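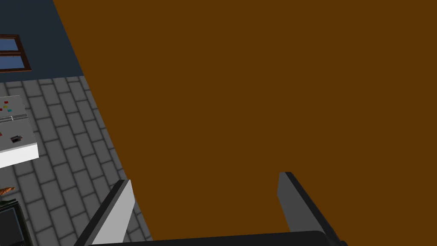 The Long Life of a Brown Table

Relu Roman grew up eating at the same table his grandparents bought when they married. It came from a shop in Hurham that closed before he was born. It has been sanded down 2 times, moved up and down three flights of stairs, and used for homework, bread dough, tax forms and one haircut that went badly. He still has it.

"I looked at new ones," he says. "I got as far as measuring the kitchen. Then I put the tape back in the drawer."

Brown furniture, as dealers call it, has been hard to sell for 20 years. The term covers the dark tables, sideboards and cabinets that used to fill dining rooms. Families moved into smaller places and wanted lighter colors. Many had no dining room at all. Auction houses in towns like Zollovbridge started turning away pieces they would once have driven out to collect.

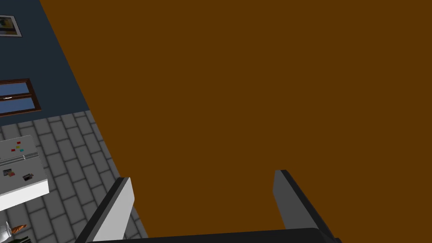
A dark brown surface with a long straight edge.

At McGrath, a secondhand store on the main road through Zollovbridge, the back room is where the big pieces wait. Chairs go quickly. Small chests go in a week or two. A table that seats ten can sit there from March until the next winter, and the store charges no more for it than it would for a decent lamp.

The buyers who do come tend to be young and short of money. They want something heavy that will survive a move. Some paint it. The staff used to wince at that and have mostly stopped.

Roman was one of those buyers before he inherited the family table. His first apartment had a cabinet from McGrath that cost him less than the van he rented to carry it. He lived with the dark finish for 3 years before he decided he liked it. 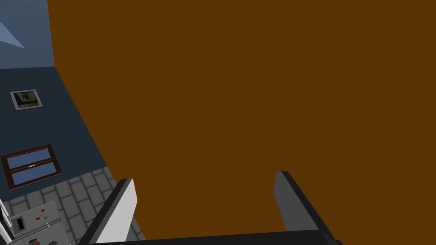 Picture: Brurkis

Looking after a table like this takes little work. Dust it with a soft cloth. Wipe up water when you see it. Keep it out of strong sun and away from the radiator, and move the fruit bowl now and then so the finish fades evenly. Wax once or twice a year is plenty, and too much leaves a sticky layer that picks up dirt.

White rings from hot cups worry people more than they should. Many are in the finish and have not reached the wood. A repair shop can often lift them in an afternoon. Deep scratches are another matter, and plenty of owners leave them alone.

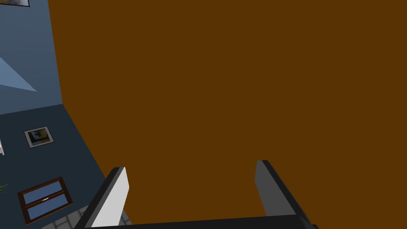
Dark brown, plain and flat.

Roman's table has a burn near one end from a pan his aunt put down during a phone call. He was offered a cheap repair and turned it down. He seats 6 people at the table most holidays, and whoever arrives last gets the end with the burn.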